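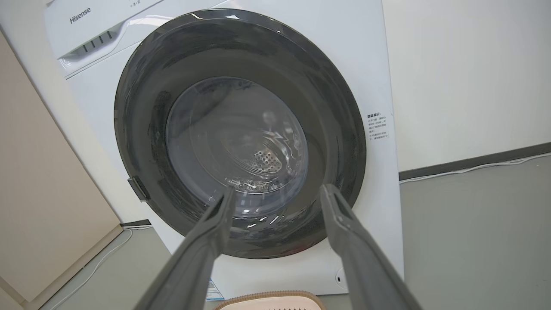 시장조사 회사 몰라렌트(Molalent)는 2022년 1월 25일, 가정 내 제품 사용 행태를 다룬 가격 민감도 조사 「킬베리 패널」의 첫 결과를 공개했다. 조사 대상은 2,936가구, 질문은 단순했다. 얼마면 사고, 얼마면 안 사겠는가. 답은 단순하지 않았다. 사람들은 가격을 묻는 질문에 대체로 성실하게 답한 뒤, 실제로는 다른 가격에 물건을 산다. 대형 가전이 특히 그렇다. 유리문 너머로 스테인리스 드럼이 들여다보이는 흰색 드럼세탁기를 두고 응답자들은 용량과 소비 전력을 꼼꼼히 따지겠다고 적었지만, 구매 후 면접에서 용량을 정확히 기억하는 사람은 드물었다. 문이 어느 쪽으로 열리는지는 다들 기억했다.

**설문지 속의 소비자, 계산대 앞의 소비자**

몰라렌트는 지난해 10월부터 패널 가구를 대상으로 설문, 구매 기록 분석, 방문 면접을 차례로 진행했다. 설문에서 응답자는 품목별로 「너무 싸서 의심스러운 가격」, 「적당한 가격」, 「비싸지만 고려할 만한 가격」, 「절대 사지 않을 가격」을 적어 냈다. 회사는 이후 같은 가구의 구매 기록을 받아 두 자료를 나란히 놓았다. 담당 연구원들이 한동안 말이 없었다고 전해진다.

가장 눈에 띄는 결과는 마지막 항목에서 나왔다. 「절대 사지 않을 가격」이라고 적은 금액 이상을 주고 같은 품목을 산 가구가 대형 가전 구매 가구의 9퍼센트였다. 해당 가구에 이유를 묻자 「배송이 빨라서」, 「그때는 다른 생각이었다」, 「배우자가 골랐다」는 답이 돌아왔다. 몰라렌트는 세 번째 답변을 별도의 변수로 분류했다.

조사를 총괄한 달리아 벤젤룬(Dalia Benjelloun) 소비자연구 본부장은 「응답자가 거짓말을 한다고 생각하지 않는다. 설문지를 쓰는 사람과 매장에 서 있는 사람이 주민등록번호만 같은 다른 사람일 뿐」이라며 「우리 업계는 오랫동안 앞사람에게만 질문하고 뒷사람에게 물건을 팔아 왔다」고 말했다.

**60분 면접의 쓸모**

이번 조사에서 비용이 가장 많이 든 부분은 방문 면접이다. 면접은 가구당 60분으로 정해져 있었으나 제시간에 끝난 경우가 많지는 않았다. 면접원은 구매 과정을 시간순으로 되짚어 달라고 요청했고, 응답자는 대개 이전 제품의 고장 이야기부터 시작했다. 고장 이야기는 길었다. 몰라렌트는 당초 이 부분을 분석에서 제외할 계획이었으나, 녹취를 정리하면서 방침을 바꾸었다. 이전 제품이 어떻게 망가졌는지가 다음 제품의 허용 가격을 설명하는 데 소득 구간보다 유용했기 때문이다. 소득 구간 문항을 설계한 팀에는 정중하게 통보했다.

면접 기록은 자체 분석 도구 에자트(Ezzat)로 분류했다. 에자트는 응답자가 가격을 언급한 대목과 가격을 피해 간 대목을 구분해 표시한다. 피해 간 대목이 더 많았다.

**기업 고객을 위한 보고서 구성**

몰라렌트는 조사 결과를 대형 가전, 생활용품, 구독 서비스의 3개 분야 보고서로 나누어 제공한다. 각 보고서에는 품목별 수용 가격대와 실제 지불 가격의 차이, 구매를 미룬 가구의 특성, 할인 문구에 대한 반응이 담긴다. 할인 문구 장에서는 「마지막 기회」라는 표현을 다룬다. 패널 가구 상당수가 같은 제품의 마지막 기회를 여러 차례 접했으며, 이에 별다른 불만은 없었다.

보고서를 먼저 받아 본 생활용품 유통사 스투소우(Stusow)의 네자티 테킨(Necati Tekin) 상품기획 이사는 「기존 가격표가 틀렸다는 사실은 예상했다. 어느 방향으로 틀렸는지는 예상하지 못했다」고 밝혔다. 스투소우는 일부 품목의 가격 체계를 다시 검토하고 있으며, 해당 품목이 무엇인지는 공개하지 않았다. 인상인지 인하인지도 공개하지 않았다.

**향후 계획**

킬베리 패널은 앞으로 정기 조사로 운영된다. 다음 조사에는 구매 결정에 참여한 가구원 전원을 따로 면접하는 방식이 도입된다. 한 집에서 같은 구매를 두고 서로 다른 설명이 나올 경우 처리 기준은 현재 마련 중이다. 예비 면접에서는 모든 가구가 여기에 해당했다.

보고서 요약본은 몰라렌트 고객지원 창구를 통해 신청할 수 있다. 전체 보고서의 가격은 별도 문의를 통해 안내한다.

**몰라렌트 소개**

몰라렌트는 소비자 행동과 가격 전략을 연구하는 시장조사 회사다. 제조사와 유통사를 대상으로 패널 조사, 심층 면접, 구매 기록 분석을 제공한다.

언론 문의: 몰라렌트 홍보팀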